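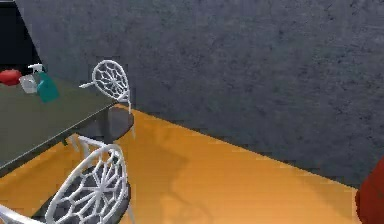
Simulated dining room, with the bottles at the end of the table.

August 18, 2025

I spent the whole day inside the dining room, which means I sat in my own kitchen with the laptop and moved an arm through a room that does not exist. In the evening my neck was stiff as if I had carried the chairs myself.

The plan was to compare the two grippers, Undoma and Flesby, with the same arm and the same controller. Elínborg Brynjólfsdóttir wrote to me in the morning that I must not change the controller between them, even if one of them behaves badly. I had already changed it a little. I put the values back and started again, and so the first hour is lost. I did not tell her about the hour.

Undoma is the two-finger one. It closes quickly, and I like it for things which stand upright. The spray bottle is difficult for both of them. The fingers want to take it under the trigger, and there the shape is not the same on the two sides, so it turns in the grip. With Flesby it turns less, but Flesby is wide and it needs more free space than the teal bottle leaves beside it.
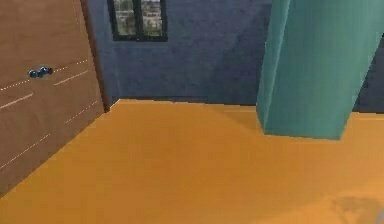
In the afternoon I worked only with the wrist camera. The question was how much the arm should look around before it goes to the table. I tried 300 steps of looking and then 600. With 600 the position of the table was better, but the run became so slow that I made coffee and drank it before the arm had come near any object. I think I will stay with 300 and accept the small error. When the view turns away from the table, the controller should keep its last estimate, and it does not always do this. I have written to Ketilsson about it, because he made that part, and I tried to write it politely. In my language the sentence was polite. In English I am not so sure.

Before dinner I went back to the table and to the small things. My list for the flat objects had a mistake in it, the blue plate was there two times and the teal board was missing. It is corrected now. 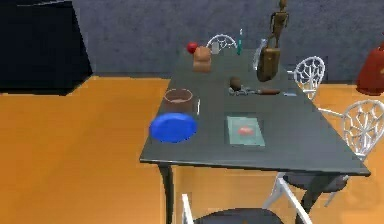 The plate is still the one I worry about. A finger has to come under the rim, and Undoma has thick tips. I made them thinner in the model, and then I remembered that the real ones from Tundholm will not be thinner, so I put this back also. Flesby could maybe push the plate a little over the side of the table and take it from there. I have not tried this.

More than 70 runs are saved. Six of them I must delete, the ones with the wrong controller values. Tomorrow the bread first, then the apple or whatever the red fruit is called in the file. I should also answer my sister about November.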